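4. Étalonnage de l'écran

Le menu Statix propose un étalonnage automatique. Il prend deux minutes et flatte surtout les rouges. Nous conseillons la méthode manuelle, plus longue, dont le résultat se vérifie au moins à l'œil.

4.1 Laissez l'écran allumé une demi-heure. La notice d'origine parle de 2 minutes ; nous n'avons jamais obtenu de mesure stable dans ce délai.

4.2 Désactivez le « contraste dynamique » et tout ce qui porte le mot « intelligent ».

4.3 Ouvrez Réglages > Couleur > Manuel, puis choisissez le profil Putness 4. Les trois premiers profils ne diffèrent guère que par leur nom.

4.4 Affichez une photo comportant de larges aplats verts et bleus. 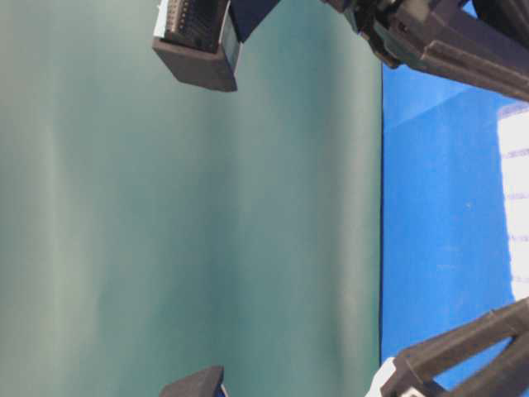
4.5 Baissez la saturation cran par cran jusqu'à ce que les nuances voisines se distinguent. Si deux tons restent confondus, revenez au point 4.2 — une option se réactive parfois après une mise à jour.

4.6 Enregistrez sous un nouveau nom. Le bouton « Optimiser » écrase le profil sans demander confirmation.

Remarque : la durée de 2,000 heures annoncée entre deux étalonnages nous paraît optimiste. Refaites l'opération chaque année, en octobre par exemple.

Attention : ne nettoyez pas la dalle à l'alcool, quoi qu'en dise l'étiquette du flacon.

Révision : T. Duggan, 28 novembre 2020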